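In Defence of the Plastic Pitcher

When I moved to Finurcombe, my neighbour Digby Lowther gave me a glass jug as a welcome. It is a beautiful jug. I have used it perhaps 5 times, and always with fear, for it is heavy already before the water goes in.

My everyday pitcher is clear plastic and I bought it at the Saturday market in Doolan. Friends tell me it looks like something from a school canteen. I accept this. But I think we are too proud about what we put on the table, and we forget the person who must lift it.

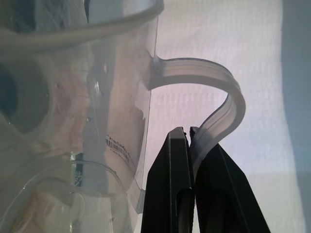
For me the handle is the most important part of any pitcher. It should stand well away from the body, so the knuckles are not pressed, and I like grooves in it, as fingers are often soapy or greasy in a kitchen. Many elegant jugs have a handle for 2 fingers only. Who pours like this?

Clear walls are useful too. I can see from the other side of the room that the children have left me one mouthful.

Of course glass keeps its colour longer, and plastic must one day be thrown away. I do not have a good answer to this. Mine is still in use, and on Friday it will be on the table again, with lemon.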